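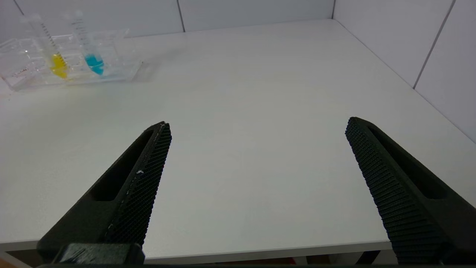 Home | Forums | Grippers and End Effectors | Search | Log in

Comparison of finger pads for liquid handling

d_thibodeaux wrote:
Our laboratory is evaluating two parallel grippers, the Rorport and the Galthorpe, for pouring and tube transfer. Each was given 50 pours under the same Yazzie controller. The Rorport completed all 50 without a slip. The Galthorpe lost its hold in 18. I should be grateful for the views of members before we write to the supplier.
Dolores Thibodeaux

calder_bench wrote:
Were the pads identical in both sets? If they were not, the figures compare rubber and say little of the grippers.

d_thibodeaux wrote:
They were not. Each gripper was tested with the pads supplied by its maker.

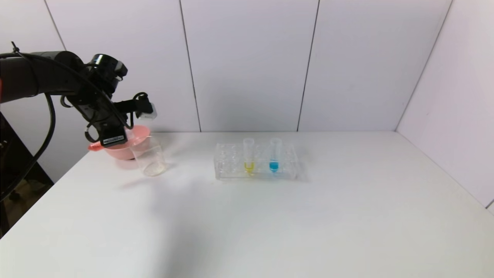

m_oakhill wrote:
Grip force deserves more attention than pad pattern in a trial of this sort. We ran 224 pours last April with a Zarnirby arm, and most of our faults came from vessels that gave way under pressure. A plastic container with a flared rim, such as the pink one held over the beaker, may shift in the fingers as it is tilted. I would also secure the long cable hanging below the arm before any further runs - a loop of that size can pull on the wrist.

calder_bench wrote:
I cannot agree about force. A higher setting would only hide a poor pad. The pads should be exchanged between the two grippers and the full set repeated.

d_thibodeaux wrote:
Both points are noted. We shall exchange the pads first, leave the force setting as it is, and clip the cable to the upper link. The results will be posted in this thread.

m_oakhill wrote:
Please include the force setting when you do.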